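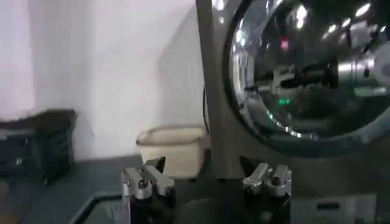 Zerwood, the firm that sells ready-made customers to local tradespeople, has launched a new service called Grater, and says it will end cold calling for small businesses. The price is £700 a month, with a minimum term of two months. For that, a plumber, roofer or repair shop gets a "territory", a page on Zerwood's own website and a stream of enquiries from people described in the sales pack as "already reaching for their wallet". Repair trades are first in line. The pack's model customer is a householder with a big dark grey appliance like the one in the photo, the kind that looks like a front-loading washing machine, who wants it seen to and will supposedly pick whichever firm rings back first. Whether enough of those people exist in any one town to pay back £700 a month is a question the pack leaves alone.

Grater was shown to business owners at a breakfast meeting in Bach in November. Those who went were told that the old ways of finding work were finished, that leaflets went straight in the bin and that word of mouth was too slow to feed a growing firm. They were then given a leaflet. Places in each territory were said to be limited, and a discount on the set-up charge was on offer to anyone who signed before leaving the room.

Garba Haruna, who mends kitchen and laundry appliances from a unit near Bach, was there and did not sign. He had already taken part in a trial of the service over the summer, on reduced terms, and he kept a note of every enquiry that came through.

There were 14. By his account, several were people who had filled in a form for something else and had no idea why a repairman was phoning them. A few lived too far away to be worth the diesel. Others had sent the same form to every name on the page and were simply after the lowest call-out fee. Two turned into paid jobs, and one of those was a customer whose machine he had mended before.

"She had my number on the fridge," Haruna said. "She couldn't find her glasses, so she typed my name into her phone and pressed the first thing that came up. That was their page. So I was down as a sale for them, and I'd have been paying for my own customer."

He said the staff at Zerwood had been polite when he raised it, and had suggested that he was not calling back quickly enough. The sales pack makes the same point at some length. It advises members to ring each enquiry within minutes, to ring again if there is no answer, and to send a text and then a voice message if the second call goes unanswered. Haruna does his own repairs and is usually on somebody's kitchen floor when the phone goes. He asked how he was meant to manage it and was offered a call-handling add-on at extra cost.

Zerwood says the trial was an early version and that Grater has since been rebuilt. In a written reply it said enquiries were now "scored for intent" before being passed on, so that members would receive only those people most likely to buy. It did not explain how the score was worked out. Asked how many enquiries a typical member could expect in a month, the firm said every territory was different. Asked what share of enquiries had led to paid work, it said that depended on the member.

That last answer matters more than it might seem, given what is on the front of the brochure. It promises "a full diary, guaranteed". The terms at the back define a full diary as the delivery of enquiries, without giving a number, and define an enquiry as any contact details passed to the member. A wrong number would appear to count, provided it was written down correctly. The guarantee pays out in credit towards further months.

The brochure also carries praise from members, none of whom is named. One says Grater "paid for itself before lunch". We asked Zerwood if we could speak to that person, or to any member who had been paying full price for longer than the minimum term. The firm said it would look into it. We asked again a week later and were sent the brochure.

None of this is new to anyone who has run a small firm in the area. Ferari, which sold shared leads to builders and decorators on much the same lines, stopped taking on members after complaints that the same enquiry was going to several firms at once. Zerwood says it has no connection with Ferari and that its territories are exclusive. The terms do say that a territory has one member per trade. They also say that Zerwood decides what a trade is, and the list on its website has separate entries for "washing machine repair", "laundry appliance repair" and "domestic appliance engineer". A customer in Bach could fill in one form and be matched with all three. Zerwood said this would be "unusual".

There may well be firms for whom the sums work. A roofer who lands one big job a month could cover the fee and have plenty left over, and some owners would gladly pay to be spared the business of asking for work. A repair shop is in a different position. Haruna's call-out charge is modest, many jobs are done in under an hour, and he reckons he would need a steady run of extra bookings every week before he saw any profit from the arrangement. He gets most of his work from two letting agents and from people he has helped before.

Anyone thinking of joining would do well to ask for the number of enquiries sent to their own trade in their own town, month by month, and to get it in writing before paying the set-up charge. Zerwood said figures of that sort were commercially sensitive but could be discussed with members once they had signed up.

A second breakfast meeting is planned in Bach. The invitation says places are limited.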